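Stop Buying Brass by the Price per Kilo

I work in purchasing for a small fittings maker, and each February the same discussion comes back to my desk. Sernov offers brass bar cheaper than Sárközi, so why do we still pay more? My manager, Tamás Tóth, asks it politely, but he asks it.

My answer is that the price per kilo says very little. Last year we took 4000 kilos of the cheaper bar. The certificate was correct. But the lead content moved from one batch to the next, and our lathes had to be set again each time. We scrapped roughly 300 parts before we understood the reason. I think a supplier who sends the same metal every month deserves a better price, and buyers should say this openly.

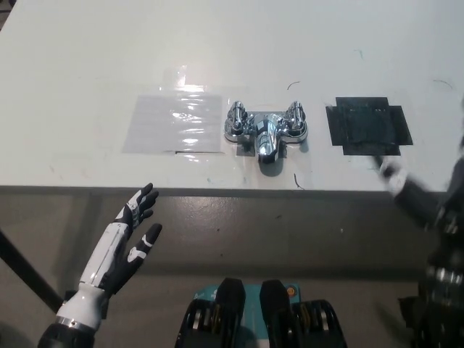

Plating is the place where bad bar is finally discovered, and this is too late. Small pores in the brass come through as pits. On a faucet polished like this one, chrome shows every highlight and every dark reflection, so the eye has little mercy – a pit would be seen at once. The customer will blame the plater, who is innocent.

Comments

Szabolcs Farkas: We had the same with lead content. Now we test each batch ourselves.

hukham_bar: And who pays for the testing? Small shops can not.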